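A torrada das três da manhã

Conto

Entrei na Trander para cobrir uma licença de dois meses e fiquei três anos, que é mais ou menos como se entra em qualquer emprego que valha a pena contar. Ficava com o turno da noite. O meu trabalho era tomar conta da Lirkora, e a Lirkora era um par de braços que punha a mesa do pequeno-almoço: torradeira, taças, copos, tudo em cima de papel castanho, horas e horas da mesma coisa. Eu tinha uma cadeira, um termo de café e um botão vermelho preso à secretária com fita-cola (o botão vinha com suporte, mas o suporte nunca chegou). 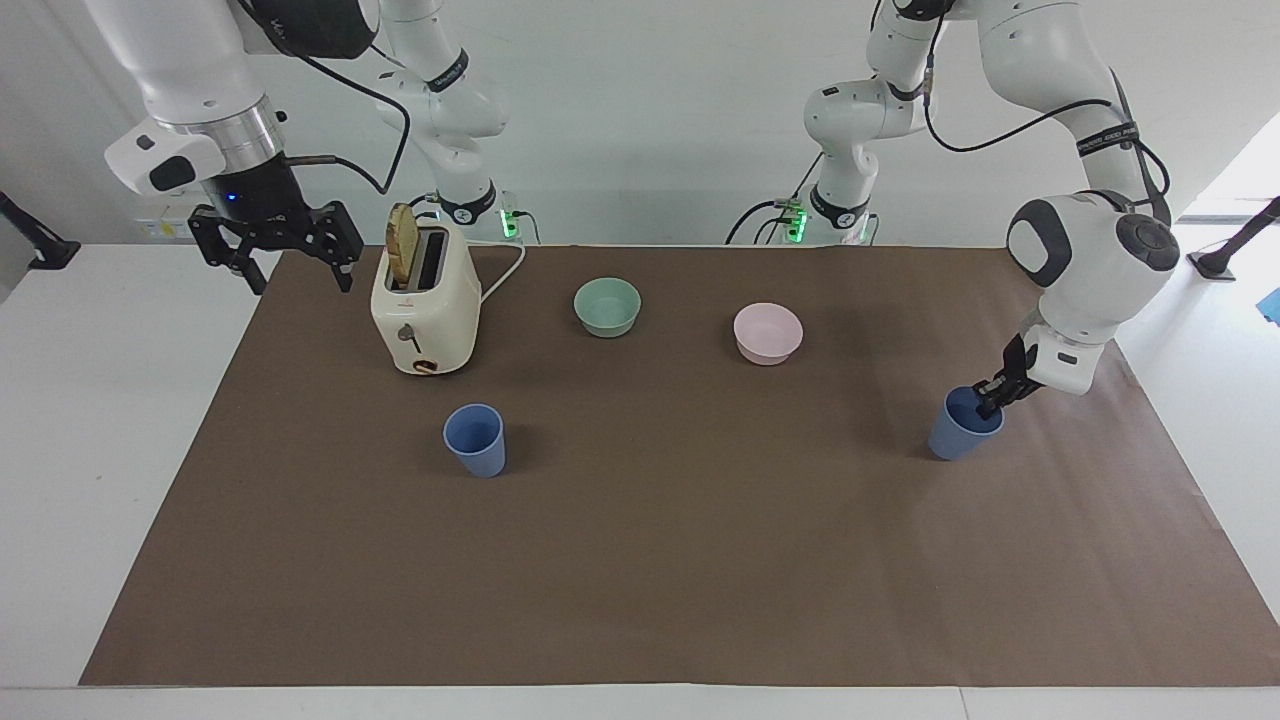
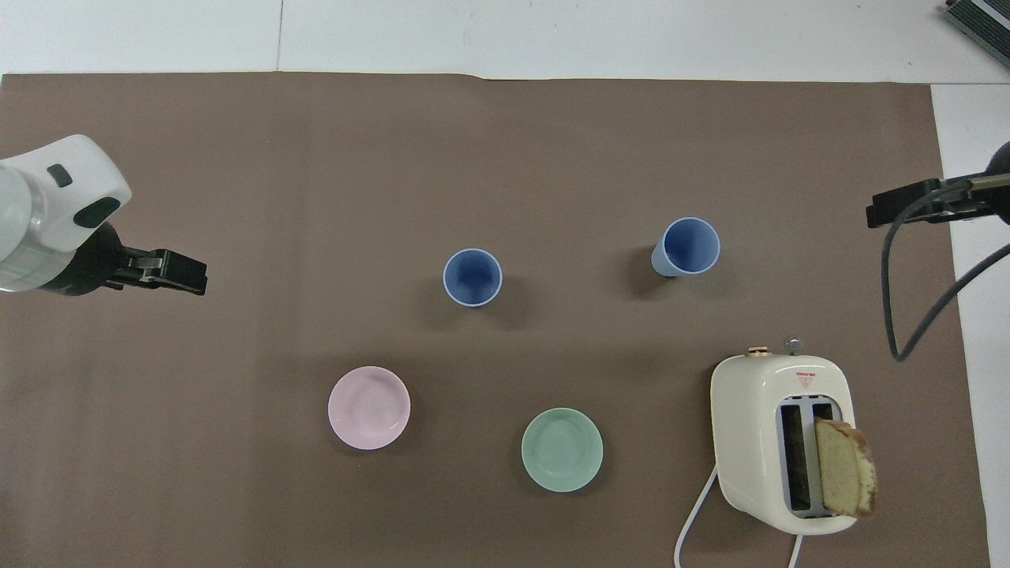 Os dois copos azuis, as duas taças e a torradeira, sempre as mesmas peças

O copo

A primeira vez que a coisa correu mal foi com um copo. A tarefa era simples: pegar pela borda, levantar, pousar noutro sítio, largar. Eu já nem olhava, ouvia. A garra tinha um estalinho a fechar e outro a abrir, e entre um e outro passava o tempo de um gole de café. Nessa noite ouvi o primeiro estalinho, bebi o gole, bebi outro, e o segundo estalinho não veio.

Levantei os olhos. O braço estava parado com o copo no ar, à altura do meu queixo se eu lá estivesse de pé, e no ecrã lia-se que a tarefa estava concluída. Concluída! Carreguei em repetir. O braço foi buscar o outro copo com a garra que já tinha um copo, e os dois bateram com aquele som triste de plástico de campismo.

Abri uma ocorrência. Na Trander abria-se ocorrência por tudo, havia um formulário da Drerivitz (eram eles que faziam a manutenção) com um campo para a gravidade, de um a cinco, e um campo para o código. O meu código foi o 731. Fui ver à lista o que queria dizer: "estado da garra não confirmado". Pus gravidade dois. Depois pensei melhor e pus um, porque com dois tinha de preencher a segunda página.

De manhã responderam-me da Drerivitz a dizer que tinham reiniciado o módulo e que estava tudo normal. E esteve tudo normal durante nove noites.

A torradeira

Convém explicar que a torradeira não era para estar ligada. Havia uma fatia de pão que entrava e saía das ranhuras, sempre a mesma até alguém se fartar dela, e o fio ficava por ali, enrolado ou esticado conforme quem tinha arrumado a mesa. A ideia era treinar o gesto. Torrar pão de verdade ficava para a fase seguinte, com extintor e com gente acordada.

Só que a fase seguinte tinha começado nessa tarde e no meu caderno de passagem de turno não estava escrito nada. Estava escrito "Kudo atualizado, não mexer". O Kudo era o programa que decidia a ordem dos passos. Eu não mexi, claro, eu nunca mexia no Kudo, tinha-lhe o respeito que se tem ao cão do vizinho.

Às três e pouco da manhã cheirou-me a torrada.

Confesso que a minha primeira reação foi ficar com fome. A segunda foi achar que o cheiro vinha da rua, às três da manhã, numa zona industrial, vá-se lá saber. À terceira olhei. A torradeira tinha o manípulo em baixo e fumegava um fiozinho muito direito, e a garra estava fechada na ponta da fatia, com os dedos quase enfiados na ranhura, a puxar. Puxava, parava, puxava. A torradeira inteira andava um bocadinho para a frente de cada vez, e o papel castanho enrugava-se à frente dela como um tapete.

No ecrã: tarefa concluída. Depois: a repetir. Depois: tarefa concluída.

Percebi tudo de uma vez, que é uma coisa que me acontece pouco. A garra achava que tinha largado e não tinha largado. O Kudo, como achava que a garra estava livre, mandava o braço embora. O braço ia embora com a torradeira atrás.

O botão

Vou dizer isto depressa: não carreguei logo no botão. Estive ali uns segundos a pensar na ocorrência que ia ter de abrir, gravidade quatro, quatro páginas, e na chamada para a linha da Drerivitz, e na voz da linha da Drerivitz. Ainda por cima tinham-nos dito na formação que cada paragem de emergência custava 800 euros à casa, entre recalibrar e voltar a arrancar. Nunca soube se era verdade. Mas o número ficou-me, e ficou-me ali, às três da manhã, a fazer contas com uma torradeira a andar.

Depois o papel começou a escurecer junto ao canto da torradeira e eu carreguei com tanta força que arranquei o botão da fita-cola.

O braço parou. Isso funcionou, digo-o a favor de quem o montou. O que não parou foi a torradeira, que estava ligada à tomada da parede e não tinha nada que ver com o botão. Eu tinha na mão a paragem de emergência de tudo menos daquilo que estava a arder.

Fui pela parte de trás da mesa, de gatas, e puxei a ficha. Puxei a errada primeiro — apagou-se o candeeiro — e depois a certa. Quando me levantei, a fatia continuava presa entre os dois dedos pretos, a garra não abria sem corrente e eu não lhe ia pôr as mãos. Na formação também diziam isso, e essa parte eu tinha decorado. O papel tinha uma mancha do tamanho de uma moeda. Deitei-lhe o resto do café por cima e sentei-me.

A ocorrência

Levou o número 2056 e eu pus-lhe gravidade cinco. Era a primeira cinco que eu via. O formulário abria uma página nova só para a cinco, a perguntar se havia feridos, animais ou produtos químicos, e havia um espaço para observações com o limite de 3000 caracteres. Gastei-os todos. Contei a noite do copo, contei a nota do caderno, contei até os 800 euros, que depois pensei em apagar e deixei ficar.

Veio uma pessoa da Drerivitz ainda antes de eu sair do turno. Desmontou a garra em cima de um pano e mostrou-me um sensor do tamanho de um grão de arroz, com o fio descascado numa curva. Quando o braço dobrava para um lado, o sensor dizia fechado. Quando dobrava para o outro, dizia aberto. A mim perguntou-me se eu tinha reparado em alguma coisa antes, e eu disse que sim, num copo, e que tinha posto gravidade um.

Não me respondeu. Escreveu qualquer coisa na prancheta, muito pouco.

Na semana seguinte passou a haver uma régua de tomadas ligada ao botão, e o botão ganhou finalmente o suporte, com dois parafusos. O Kudo deixou de acreditar na garra à primeira e passou a confirmar pela câmara, o que tornou tudo mais lento, e eu ganhei tempo para dois goles de café entre um estalinho e o outro.

A fatia ficou comigo. Meti-a num saco de plástico na gaveta da secretária, com as marcas dos dedos, e esteve lá até ganhar bolor.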